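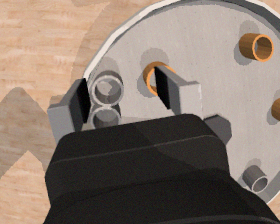 *Three hollow cylinders with orange rims, standing on the round grey plate.*

Sunday, March 12, 2023. Clay tests, batch 121.

Purpose: compare drying and fired shrinkage of the Vurnitz red and the Gostine buff, both wedged from dry powder, same water, same mould. The September batch was spoiled by uneven drying and is not used for comparison.

Powder sieved before weighing. 1,415 g dry of each. Vurnitz took more water than the bag suggests and was still short at the edges after slaking overnight. Gostine slaked evenly and was ready to wedge by mid-morning. Both left under plastic until the surface stopped shining.

66 bars pressed in all, half from each body. Gauge marks cut with the steel template while the bars were in the mould. Any bar with a torn mark was put back in the bucket and pressed again. Bars turned every few hours on slatted boards. The first Vurnitz bars off the boards had curled at one end, so the rest were dried under newspaper with a light weight on top. Curl is much reduced but drying is slower by most of a day. Record the two groups separately.

Drying shrinkage, marks measured with the good calipers (the other pair has play in the jaw, do not use it for this):

- Gostine: consistent along the bar and between bars. No cracks.
- Vurnitz, uncovered: higher, and the spread is wide. Fine cracks at the corners on several.
- Vurnitz, under newspaper: slightly lower than uncovered, spread acceptable.

I would not read anything into the difference between the two Vurnitz groups yet. The uncovered bars were measured along the curl, which shortens the reading. Should have used the flexible rule. To be repeated with bars from the same pressing.

Firing was in the Katon kiln. Slow rise with the bung out until the mirror held at the vent stopped misting, then bung in. The programme was meant to go straight through to the bisque temperature. It stopped at 773 °C and held there until I noticed. Fault code cleared on restart and the ramp carried on as set. Thermocouple seating looks fine from outside. The controller log has the hold in it but not the cause.

It is an awkward place to sit for Vurnitz. The body is past quartz inversion but has a lot of carbon in it, and the extra time may have cleaned it up more than a normal firing would. The fired Vurnitz bars have no black core when snapped, which has not been the case before. Gostine has never shown one, so it tells us nothing either way.

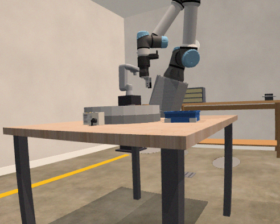

Hegedűs wrote back that the hold should not be blamed for the missing core, as the last delivery of Vurnitz was dug from higher in the pit and has less organic matter in it to begin with. They suggest firing a few bars of the older stock alongside the new before changing the programme.

Fair point. There is part of a bag of the old stock under the bench, dry enough to sieve.

Next:

- Press old and new Vurnitz on the same day, all dried under newspaper.
- Fire one set with no hold and one with a deliberate hold at the same temperature.
- Boil test on the bars already fired. Weigh dry first, they have been sitting in the damp end of the shop.
- Check the relay on the Katon before anything else goes in it.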